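April, abends

Heute war der Tag für die Küche. Gegen neun angefangen, erst die Schränke an der langen Seite. Die Türen innen ausgewischt, die unteren Fächer neu eingeräumt, Töpfe nach links, Vorräte nach rechts. Mehl hatten wir noch drei Tüten, eine davon abgelaufen, die ist weg.

Dann die Rechnung von Warico gesucht, wegen der Arbeitsplatte. 2279 Euro, mit Lieferung. Sie lag im Ordner von Tralport, weiß der Himmel warum. Für die ganze Küche hatten wir uns 3000 als Grenze gesetzt, es bleibt also etwas für Lampen. Die Griffe gefallen mir inzwischen besser als am Anfang.

Mittags Brot und Suppe. Danach die Spüle geschrubbt und den Hahn entkalkt, der Essig steht mir noch in der Nase. Der Boden muss noch einmal gesaugt werden, und die Kabel unter dem Schreibtisch gehören endlich gebündelt. Das habe ich verschoben. Klemmen kaufen, 11 Stück sollten reichen.

Der Korb steht vorerst auf der Arbeitsplatte in der Ecke, einen besseren Platz habe ich nicht gefunden. Rücken tut weh. Um zehn ins Bett.

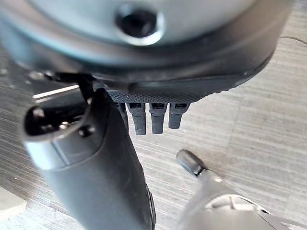
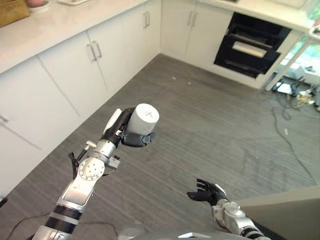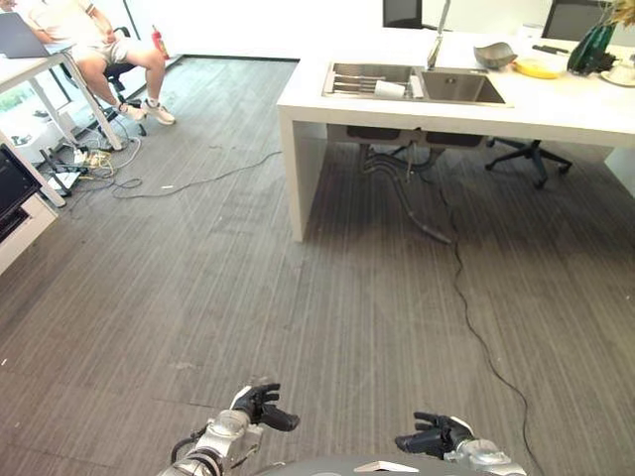
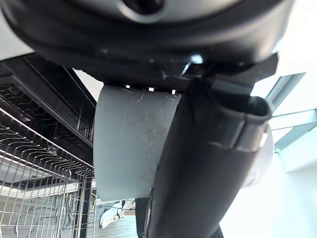
Im zweiten Bild die Schrankzeile mit dem Backofen, im dritten die Doppelspüle.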